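Calibrar a cor antes de imprimir: o método de Areeba Chaudhry

Março de 2022

Areeba Chaudhry trabalha há anos com impressão de fotografia de paisagem em pequenas tiragens. Dirige a oficina Allura, que produz exposições itinerantes para câmaras municipais e museus regionais, e é responsável pelo perfil de cor de todas as provas que saem da casa. Recebeu-nos para falar de gestão de cor, papel e tolerâncias, assuntos que considera mal documentados em português.

A primeira questão foi a do monitor. Chaudhry recalibra os seus ao fim de 300 horas de utilização e regista o desvio numa folha de cálculo. "O intervalo depende do painel. Nos nossos, passado esse tempo, o ponto branco começa a derivar para o amarelo. A deriva é lenta e o olho adapta-se, portanto o operador não dá por ela", explica. A luminância de trabalho é fixada por sala, com as persianas fechadas e iluminação constante.

Sobre o espaço de cor, é categórica: os ficheiros entram em 16 bits, com perfil incorporado, e só são convertidos no fim. "Recebo muitos ficheiros sem perfil. Nesse caso devolvo-os ao autor. Atribuir um perfil por palpite é introduzir um erro que depois ninguém consegue localizar."

A paisagem de montanha levanta, segundo ela, dificuldades próprias. Os verdes de baixa saturação e os ocres ficam dentro da gama da maioria dos papéis mate, mas as transições são delicadas. O nevoeiro é pior. "Um cinzento azulado com pouco contraste denuncia qualquer dominante. Se o perfil tiver um desvio de magenta nas altas luzes, a névoa fica rosada e a prova vai para o lixo."
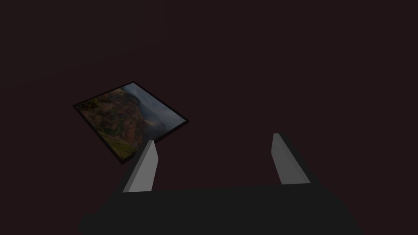

Vista de montanha com nevoeiro, filete preto, sobre fundo castanho-escuro.

O filete preto é uma opção que a oficina discute caso a caso. Kwesi Osei, que trata dos acabamentos, defende-o nas imagens com céu claro, em que o limite da fotografia se perde contra a margem do papel. Chaudhry aceita o argumento com reservas: "Um filete altera a leitura dos tons vizinhos. O cinzento junto ao preto parece mais claro do que é. Se o autor o quer, a prova de contrato tem de ser feita já com ele."

O mesmo vale para a cor da parede. A exposição Bawa, que a oficina preparou para um circuito de bibliotecas, foi avaliada primeiro contra branco e depois contra um tom escuro, a pedido do comissário, Kobina Nartey. As sombras que pareciam fechadas no primeiro ensaio abriram no segundo. A equipa refez as curvas de 5 imagens e manteve as restantes.

Quanto ao papel, a preferência vai para algodão sem branqueadores ópticos. Chaudhry reconhece que o branco é menos intenso e que alguns clientes estranham. "O branqueador reage ao ultravioleta. Debaixo de uma luminária LED comum quase não actua, e o papel que na loja parecia neutro fica creme. Prefiro partir de um branco estável." As folhas repousam na sala antes da impressão, e as provas secam de um dia para o outro antes de qualquer medição.

A medição faz-se com espectrofotómetro sobre uma carta de 470 amostras, impressa de novo a cada lote de papel. A oficina rejeita o lote quando a diferença média ultrapassa o limite interno, que não quis divulgar. No último ano, 97 folhas foram inutilizadas por essa via, quase todas de uma única remessa. O fornecedor acabou por trocá-la.

Perguntámos-lhe o que recomendaria a um fotógrafo que imprime em casa. "Que escolha um papel e fique com ele. Que peça um perfil feito para a sua impressora, em vez do genérico. E que olhe para a prova sob a luz em que a vai pendurar."

A próxima tiragem da Allura entra em produção em Maio. Os ficheiros já foram recebidos; faltam dois perfis, que Osei vai refazer com o lote novo.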